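6 November 2020

Friday. In at Pustcombe by half past seven, an hour before I needed to be, to have the cell to myself. The simulated one, that is. The real arm at Onwood is still waiting for its new wrist cable, so everything this week has been done on the copy.

The job was the gripper. Since the update in October the fingers on the model have been closing unevenly, the left one getting to the middle a hair before the right. On screen you would hardly notice. In the logs it shows up as a small sideways push every time it takes hold of something, and the arm then spends the rest of the move trying to correct for it. I had put it down to the controller settings and wasted most of Wednesday on those.

Started again from the beginning this morning. Loaded the kitchen room from the Inik set, took out everything that moves apart from the arm and the cabinet, and ran the fingers open and shut in free air. Uneven. Slowed it right down and it was still uneven, by the same amount, so it was not the controller. Opened the gripper file and went through the joints one at a time. The right finger had its zero set 2 mm further out than the left. Somebody, quite possibly me, had typed it in by hand when we swapped the finger plates over and had not checked it against the drawing.

Changed the figure, saved it under a new name, reloaded. Ran 500 open and close cycles while I had some toast. Both fingers arrived together on every one of them. Wrote the old value and the new value on the sheet by the door, as I should have done last time.

After that the wrist view needed doing again. The viewpoint is fixed to the wrist and looks out along the fingers, and it had been lined up while the zero was wrong. I used the orange knob on the grey cabinet as the target, as it stands out well and has a white base behind it to judge the edges by. Brought the arm in with the fingers apart and nudged the view until the knob sat above the gap and between the two of them.

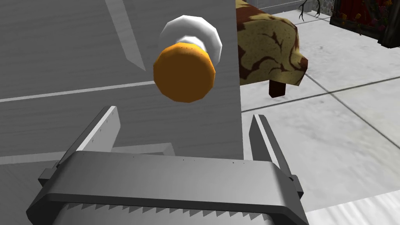

Knob runs, late morning and afternoon

Did the first 27 runs with the corrected file. Each one is the same: start back from the cabinet, come forward, stop short, close on the knob, turn, let go. 23 went through properly. The other 4 all stopped at the closing step with a contact warning, which puzzled me until I played them back slowly. The tips were meeting the white part behind the knob before they had hold of the orange cap. The approach was too deep, nothing to do with the fingers.

I think the old error had been hiding this. With one finger lagging, the grip was sloppy enough to slide off the base and settle on the cap. Now that they close together there is no slack in it. Pulled the stopping point back a little and did the four again from the same starting positions. All fine.

Also had a look at the collision shape on the knob. It is coarser than I would like, with flats round the rim, and if a finger comes down on one of the corners between them the contact jumps about. I could ask Meireles for a smoother one but their parts take weeks, and the real knob will have its own faults anyway. Left it as it is and made a note.

Things still to do on this cell:

Copy the corrected gripper file to the Onwood machine, and keep the old one alongside until the arm has been run with it.

Check the finger zeros on the real gripper with the feeler gauge as soon as the cable is in. If I typed it wrong in one place I may have typed it wrong in both.

Redo the drawer pulls. They were all recorded with the old file, so I do not trust them.

Put the joint check into the start-up list, before the controller check.

The computer fan was making its noise again by four o'clock. Took the side off and hoovered out a fair bit of fluff, and it was quieter afterwards. Filter wants replacing, have ordered two.

Left the drawer runs set up to go overnight and locked up at ten to six. Raining, and the bus was late. Soup for tea. Must ring Onwood on Monday about the cable.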